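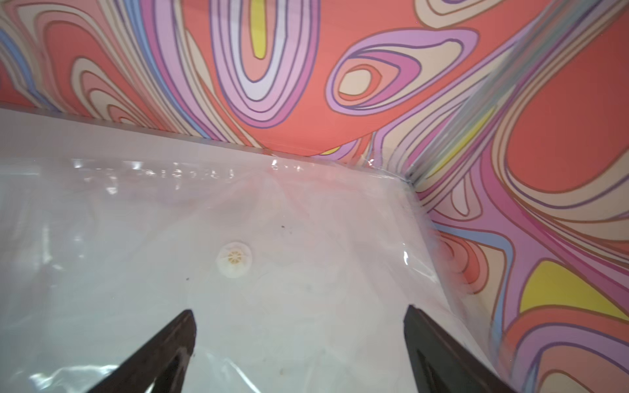

**Figure 7.1** Storage bag of translucent plastic film with a round valve. The right-hand edge is a thin sealed seam.

# Chapter 7: Reduced-Volume Storage of Textiles

Clothing that is out of season takes up as much shelf space as clothing in daily use. A folded shirt is mostly fiber and trapped air, and the air accounts for a large share of its thickness. Removing that air lowers the height of a stack without changing its length or width. This chapter covers the bag, the valve, the preparation of garments, and the limits of the method. Hanging storage was treated in Chapter 6 and is mentioned only for comparison.

## 7.1 Parts of the bag

A compression bag has three working parts: the film, the closure, and the valve. The film must bend without cracking and must pass very little air. The closure is the opening through which garments are loaded. The valve lets air leave when the pressure inside the bag is greater than the pressure at its outer face, and it resists flow in the other direction.

Most failures begin at the closure. A thread or a fold of cloth caught across the track leaves a channel that the valve cannot make up for. In the Gamstead storeroom trials described in Section 7.4, 50 bags were packed in February and checked at intervals. Of these, 19 had regained some height by the final check, and in 10 of the 19 the leak was traced to lint in the closure.

## 7.2 Preparing the garments

Garments are washed, fully dried, and inspected before packing. Moisture sealed in a bag has no way out, and a stain that is faint at packing may be much harder to remove several months later. Paper tags, pins, and loose hardware are taken off at this stage. A pin can pierce the film under compression.

Button-up shirts are fastened at the collar and at alternate buttons, laid face down, and folded so that the back panel carries the final shape.

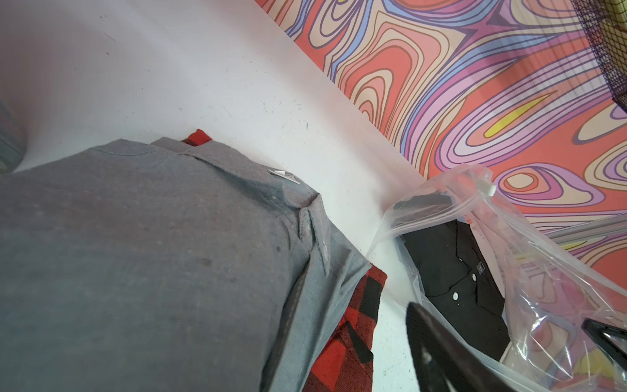
The collar is the stiffest part of a shirt and controls how the stack settles. If all collars lie at one end, that end stays high and the film is drawn tight over it. Alternating the direction of the collars gives a more even load. Heavier cloth, such as flannel, goes at the bottom, with lighter weaves such as chambray on top.

Wool and down need separate treatment. Both depend on loft for warmth, and Ho's procedure (see box) limits the time they are held compressed.

> **Practice note: the Distley fold**
> Shuk-fan Ho developed this fold for the Undano linen service. Each shirt is folded to the width of a card template, and the template is withdrawn before the next shirt is added. The finished stack should stop short of the closure on the open side and should not lie directly against the valve.

## 7.3 Estimating the reduction

Let *h*₁ be the height of the loaded bag before air is removed and *h*₂ the height afterward. The reduction ratio is

*R* = (*h*₁ − *h*₂) / *h*₁

Both heights are measured under a flat board with a mass of 600 grams, placed at the center of the bag. Without the board, readings on soft goods vary too much from one observer to the next to be useful. The Viklund method uses the same board but takes the mean of four corner readings, and its results should not be mixed with center readings in one table.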